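Play Kitchen Corner, Triltville Family Room: Spring Progress Report
For the Hwang Small Grants program

Hello again from Triltville! I promised an update once the play food started coming together, so I'm writing with my coffee at 7 in the morning before the families show up. The short version is that we're in good shape, a little behind on shelving and well ahead on everything you can pretend to eat.

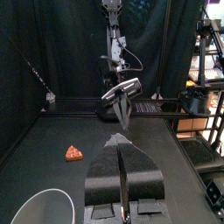 The food is what everybody asks about, so I'll start with that. When I wrote the application I had a tidy list in my head (fruit, bread, a few vegetables) and I'm afraid the list got away from me. We now have 109 pieces sorted and checked, which is more than I budgeted for, but a good part of them came as donations from the Navesham toy library when it cleared out its back closet. Wedges and slices have been the big hit. The little kids can get a hand around them, and a slice seems to tell a two-year-old what to do with it — it goes in the bowl, then out of the bowl, then in somebody's lap.

Bowls took longer. The first set I ordered from Wuro was too deep, and small arms couldn't reach the bottom without tipping the whole thing over, so I sent those back and went with shallower ones. The refund came through in March and it's already in the totals below.

I did go back and forth on the table. We tried a bright patterned cloth for a couple of weeks and it looked so cheerful, but the pieces just disappeared into it! Plain and dark works much better. Orange in particular pops right out, and cleanup goes faster when you can see what's still sitting there.

Money: we've spent $3,493 so far, counting the food, the bowls, the table, the storage bins and a first round of safety checks. I still have the shelving to pay for, and the quote came in a bit under what I'd guessed. Receipts are in the folder I sent over last time, with the new ones added at the back.

What's left:
Shelves at toddler height, on order
Picture labels for 6 of the bins
A second washing tub, so one can dry while the other is in use

Attendance has crept up too. We're running 2 sessions a week and the afternoon one is full, with a short waiting list. I'd love to add another in the fall if the room schedule allows it, and I'll put some numbers together for you on that.

One question from my end: can leftover supply money be moved over to labels and printing, or does that need a separate request? I'm happy to fill out whatever form you like. I'll write again when the shelves are up.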